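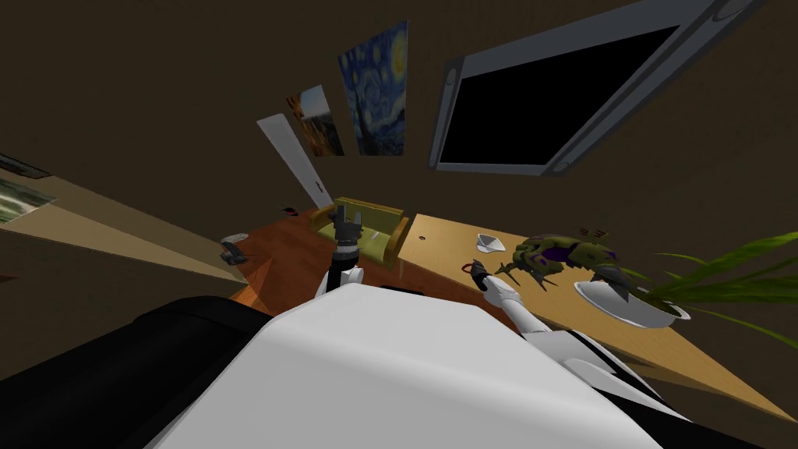 Drarkum Releases Version 5 of Florketach Lease Accounting Software

22 Sep 2020 — Drarkum, a maker of accounting software for mid-size property managers, today released version 5 of Florketach, its lease accounting package. The release adds a rewritten amortization engine, batch import of amended leases, and a new audit export. It is available to all customers with a current maintenance contract.

Florketach calculates lease liabilities and right-of-use assets from the terms entered for each lease. In earlier versions, a change to any term after the start date required the user to close the lease record and open a second one. Version 5 keeps a single record. Amendments are stored in date order, and the schedule is recalculated from the effective date of each amendment forward. Periods that have been closed in the general ledger are not changed.

"Rent deferrals were the most common support topic this year," said Hollis Benavides, product manager for Florketach. "A tenant and a landlord agree to move three payments to the end of the term, and the accountant has to show that in the schedule. In version 4 that took two records and a manual journal entry. Now it is one amendment with a type code."

Batch import

Amended leases can be loaded from a comma-separated file of up to 741 rows. Each row is checked against the existing record before posting. Rows that fail are written to a separate file with an error code and the field name, and the remaining rows are posted. Customers with larger portfolios can split the file and run imports one after another. Parallel imports to the same company ledger are not supported.

Audit export

The audit export produces one workbook per reporting entity. It contains the opening and closing balances, all amendments with user name and time of entry, the discount rate applied to each lease, and the source of that rate. Rates entered by hand are flagged.

Boateng, a property management firm, tested the release before general availability using a portfolio of 200 office and retail leases.

"We ran both versions side by side for two quarter-ends and compared the schedules line by line," said Marcus Holloway, controller at Boateng. "The differences we found were rounding in the final period. Drarkum has documented how the new engine handles that — the remainder goes to the last payment."

Upgrade information

Customers on version 4 can upgrade directly. Customers on version 3 must first install the final version 4 update. The database conversion runs once and cannot be reversed, so a full backup is required before it will start. Custom reports built with the Prillier report writer will continue to run, but reports that read the old schedule table should be changed to read the new one. The old table will be removed in January.

Pricing

License fees are unchanged. The entry license covers up to 100 active leases; expired and terminated leases do not count toward the limit. Maintenance customers can download the installer and release notes from the Drarkum customer portal.

About Drarkum

Drarkum develops accounting and reporting software for property managers and owners of commercial real estate. The company is privately held.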